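# Write the floor into the rules

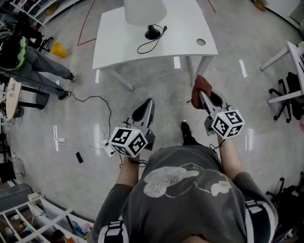
Most of the written rules I have read for recording with hand-held grippers are about the grippers. They cover the marker cubes, how often to check calibration, and what to do when a light goes out. The rules at Jornmont, where I worked until August, ran to 18 pages, and the floor got one line: "Keep area tidy." I think that is the wrong balance. A person doing this work has both hands taken and both eyes on the task. Look at the cables on the concrete on the left, with a power strip among them and a yellow cone tipped over nearby. The operator has a cloth in the right gripper and is looking down, which is fine for a moment. Once the work moves up to a desk, the feet are on their own.

We kept a log of stopped recordings at Jornmont. It had 312 entries, and 61 of them were put down to something underfoot or to a second person walking through. Those are small numbers from one site, but they were enough to change my mind.

I would add three rules. Power comes from the wall side or from overhead, and any cable that has to cross the floor gets a cover. Taped lines mean something, and the meaning is written down. If red means "stay out while recording," say so on the wall and in the training. Last, anyone inside the lines has a job in the session and the operator knows they are there.

Magnus Urquhart, who ran the Rodlow site, disagreed with me on the cable covers. He said homes are messy and that recordings made on a bare floor teach a machine about bare floors. I agree with him about the mess. Put a basket or a pair of shoes where the task calls for it, and list it on the task sheet. A live extension cord that got left out is a different matter.

The covers for our room cost 130 dollars. Getting them approved took longer than laying them.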